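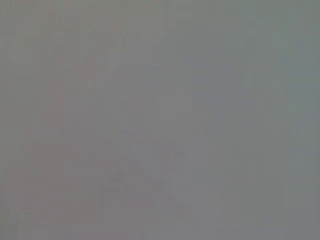 Jiller sells its two-litre slow cooker as the pot that will "give you your evenings back". I have owned one since February and my evenings are much as they were, except that dinner is ready before I want it.

I bought mine after Saskia Gilchrist praised it on her blog, and I should say that I like her recipes and still use them. She has the bigger model, though, and that matters more than the shop page lets on. Two litres sounds plenty for a couple. Fill it to the line Jiller recommends and you get two decent bowls of stew and a spoonful left over that goes in the fridge and then in the bin.

It cost me 181 pounds. For that you get a stoneware pot, a glass lid, a dial with three settings and a timer that goes up to 12 hours. The timer is fine. The dial is less so. Low on this machine is what I would call high on my old Serketti, which I paid a third as much for and foolishly gave to my brother. Chickpeas that used to take all day were soft by two in the afternoon and mush by five. Lamb shoulder did better. Anything with potatoes needs watching, and I didn't buy a slow cooker to watch it.

I asked Jiller about the heat. Ilham Bennani on their help desk was polite and quick, and told me the low setting had been raised after customers complained that food took too long. In a slow cooker! She suggested using less time, so a dish written for eight hours gets five and a half. That works if you are at home to eat it. The keep warm setting carries on cooking as well, only more quietly.

Where it did earn its place was Ramadan. My neighbour Naima Benkirane borrowed it for harira and kept it for most of the month, and she had no complaints at all. She started it after lunch, was in the kitchen anyway, and turned it off when it looked right. The lid seals well and it doesn't spit – I will give it that.

Cleaning is dull but easy. The pot is heavy when wet and the handles are too small for oven gloves. The box says dishwasher safe. Mine has gone cloudy inside, which the leaflet calls normal.

The shop page shows 547 reviews, nearly all five stars, and a good many read as if they were written the day the box arrived. Ask those people again in June.

If you cook for two and are in the house all afternoon, wait for a sale. Otherwise buy something cheaper with a proper low setting.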